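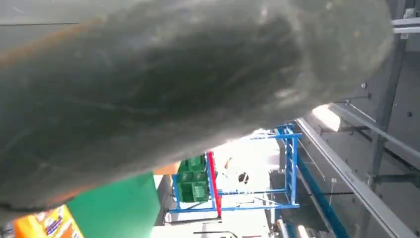 À la neuvième prise, Ilham Ouali relâcha la poignée de téléopération et nota l'écart dans le registre : couple nominal, trajectoire conforme, hésitation de 200 millisecondes avant la fermeture.

– Ce n'est pas moi, dit-elle.

Ľubica Ďurica relut la courbe. Le protocole Dimalau exigeait 1 000 démonstrations par geste, toutes exécutées par la même main. Le site de Fletcombe en avait livré 2 020, dont la moitié avait été rejetée pour dérive de l'opérateur.

– Qui a enregistré la série de référence ?

– Oravec. Avant son départ pour Hatville.

Ilham reprit la poignée. Elle descendit lentement, corrigea le poignet de quelques degrés, attendit le retour d'effort. 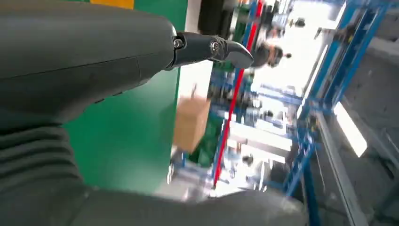 La pince et ses deux vis, côté carton.

Le retour vint trop tôt. Elle connaissait cette façon d'aborder un objet par la gauche, avec une légère retenue – Oravec lui avait appris le geste ainsi, en octobre, sa main posée sur la sienne.

– L'hésitation est dans ses données, dit Ľubica. Et dans les tiennes. On filtre ?

Ilham regarda la courbe, puis la case vide du registre. Elle y inscrivit « conforme » et lança la dixième prise.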